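The second arm is never in the budget

Hudec let their first quote lapse. Second one too. By the time the third came in the number had gone up and the person who'd asked for it had moved desks. Anyone who has tried to buy a pair of robot arms for a small firm will know the feeling.

Hudec runs key cabinets and lock-ups for holiday lets. Dull work, lots of it. The plan was simple enough on paper: two arms on one stand, sorting returned keys and putting them back on the right hook overnight. Delluvano would supply, Praven would do the fitting and the software. Everyone shook hands and then somebody opened a spreadsheet.

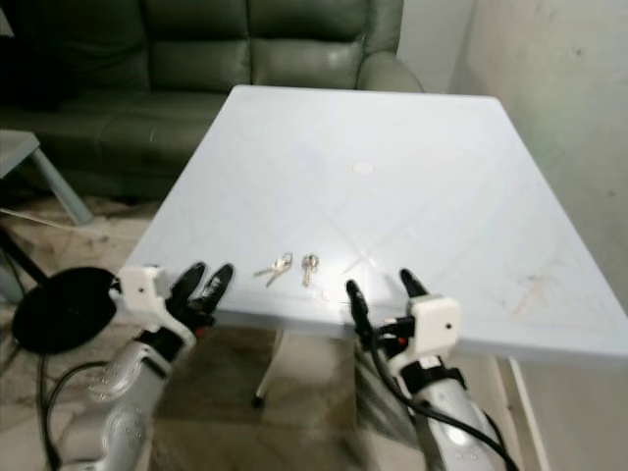
The sticker price was fine. It's the rest. Spare fingers, cables, a stand that doesn't wobble, a computer good enough to run the thing, insurance, a day's training for whoever gets left alone with it. None of that was on the first quote. Ask for it all in one go, in writing, with delivery on the same page. Two suppliers who look miles apart on the arms alone can end up level once the extras go in, and it's the cheaper looking one that tends to grow.

Hudec had put 3000 aside for extras. Pounds, before VAT. Gone before December.

Part of that was fingers. Keys are hard on them, all edges, and the soft covering has to be treated as something you buy again and again, like printer ink. Put it under running costs, not kit. Finance people get cross when a thing they thought they'd bought once turns up every quarter, and fair enough.

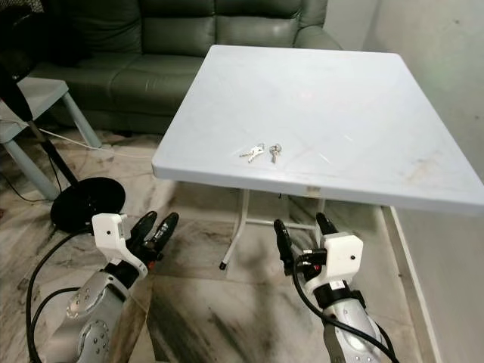
Then time. Praven's plan allowed 47 working days from delivery to first useful night, and Hudec's own people had pencilled in a lot less because the brochure made it look like a kettle. Plug in, go. It isn't that. Each sort of key has to be practised, over and over, with a person watching, and that person has a wage and another job they're not doing. Cost them in. Nobody at Hudec had, first time round, and it was the biggest hole in the whole sheet.

Rent or buy? Worth asking early. Renting looks daft over three years but you can send the thing back, and for a first go that's worth paying for. Hudec rented one arm and bought one, which sounds mad but they got a better rate on service and nobody had to sign off the full sum at once. Do check who pays when a rented arm and a bought one knock into eachother. There was a gap in the cover there, found by luck.
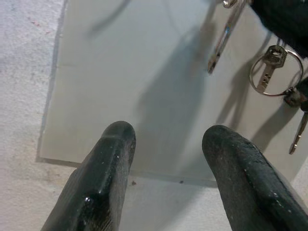 BRULLORDALE, Sep 1, 2021

So to the second round of spending, which is being argued over now. The first list had 107 lines on it. Too many. Half were guesses and a good few were the same bracket under different names. The new one is split in 2: what stops the work if it's missing, and what would be nice. Cameras went in the first half, after a long row. A spare wrist went in the second and may yet move back.

Service contract next. Read the bit about call-out. Some firms count the clock from when you ring, others from when they ring you back, and if you're out past the ring road like Brullordale that can be a day lost. Praven agreed to keep a few parts on a shelf at Hudec's end and bill for them when used. No charge for asking, and it knocked a fair bit off the yearly fee.

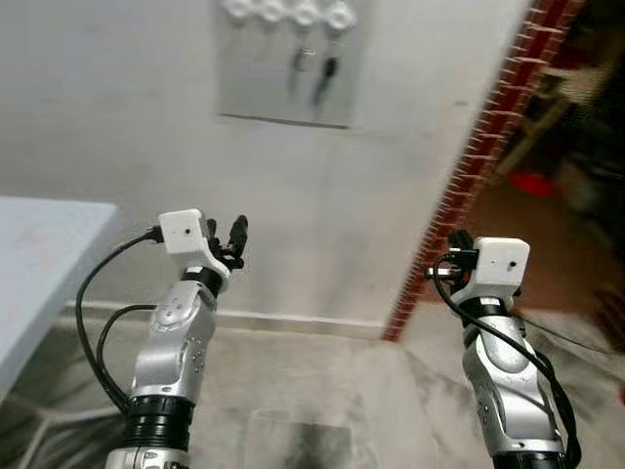 The fittings are where there's still money to save. Suppliers will happily sell you a made to measure rack, with a drawing and a lead time to match, and for a final install you may well want it. For trying things out you don't. A plain grey board high on the wall with four round white hooks in a row, keys hung off two of them, is plenty to learn reach and height from, and if it turns out to be in the wrong place you move it. Save the proper cabinet for when the arms have earned it. Same with tables. Same with most of the furniture, really.

What Hudec still haven't settled is who owns the budget once it's up and running. Property says operations, operations says IT. The renewal lands in December and the form has one box for a signature.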